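Interim Progress Report: Pimell Kitchen Automation Project

28 June 2025
By Paul Kivano

Draltura submits this report under the second-year terms of the workplace automation grant. It covers activity since the February report and concentrates on the effect of the Pimell system on the nine kitchen assistants whose duties fall within the scope of the project.

Status of the work

The practice counter is now in regular use. It carries the equipment that assistants use on the morning shift, including toasters and a cutting board, along with a set of items for sorting and placing. The arm is being taught tasks that assistants identified in their interviews as repetitive and of low interest: moving boards, clearing the space in front of appliances, and setting items on plates.

The log for the period holds 1199 attempts. Each entry is reviewed by an assistant, who marks it as acceptable, in need of correction, or stopped. The review was originally assigned to the engineering group. It was transferred to kitchen staff in the spring at their own request, and the quality of the notes has improved as a result. Engineers tended to record whether a motion was completed. Assistants record whether they would have been content to work beside it.

Handling of the cutting board remains the main technical item. A flat board offers little for a gripper to hold, and the approach has to be made with appliances and containers standing close by. Work on this task has taken more of the period than planned, and two other tasks - refilling jars and wiping down - have been moved to the next period.

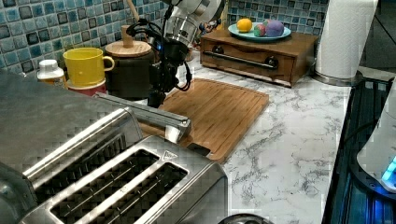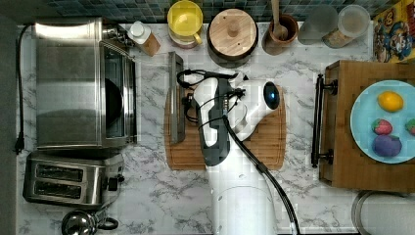
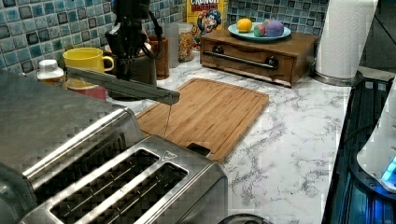
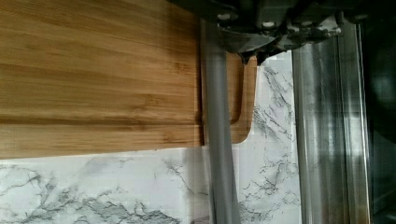 The gripper and the bamboo cutting board on the practice counter. The fourth picture was taken by the small camera mounted on the arm.

Effect on staff

No position has been reduced or removed during the period, and none is proposed for the next. Duties have changed, however, and the change has not been equally welcome to everyone. Assistants who take part in the review spend part of each shift at a screen. Some regard this as a relief from standing work. Others report that it breaks up the morning and leaves their colleagues to cover the busiest part of service. A revised rota places review time after the breakfast period, and early comments on it are favorable.

Pay was raised in several interviews. Staff asked whether checking the arm's work should be graded as a technical duty. Draltura considers the question reasonable and has opened a discussion on grading with staff representatives. The outcome will be reported whether or not it affects the budget.

Training has been delivered to all nine assistants and covers safe distance, the stop control, and the use of the log. A total of 300 staff hours was set aside for this purpose, and the full amount has been used. Further hours will be needed for new starters, and a request is included in the budget annex.

Matters for the funder's attention

The delay to the two postponed tasks does not change the end date of the project, but it does shorten the period available for trials during live service. Draltura asks that the live trial be limited to one kitchen. Staff have stated a clear preference for this arrangement, and the project team supports it.

The next report will include the results of the second round of staff interviews and the position reached on grading.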